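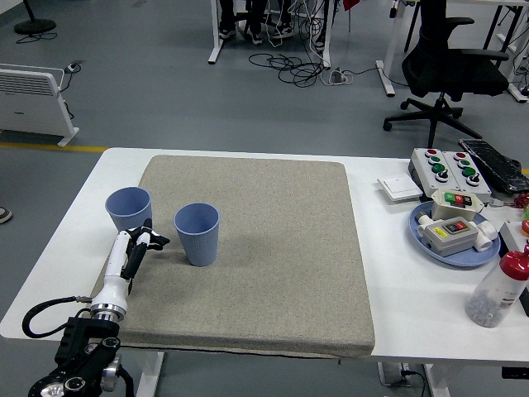
*Two light blue cups on a speckled mat*

## Ostari 32 fresh water tank for campervans

The Ostari 32 is a flat water tank for small and medium vans. It holds 32 litres and fits behind the driver's seat or under a side bench. We make it in our workshop in Flernham.

**In the box**

- tank with screw lid
- 2 fixing straps
- outlet tap and hose connector
- paper with drilling plan

The tank is not for diesel or for hot water. Please fix it with both straps before you drive, also for a short way. A full tank is heavy, and the straps must go to the metal of the van and not only to the furniture.

Fitting takes one person an afternoon. If you have the older Dovis pump, you need the Pintér adapter, which we sell separately. Newer pumps connect directly.

For winter, open the tap and leave the lid off until the tank is dry inside. The seal of the lid should be changed every 6 years. Spare seals are always in our stock.

Delivery is from Flernham. For questions about older vans, write to Orsolya Bárány and tell her the model and the year.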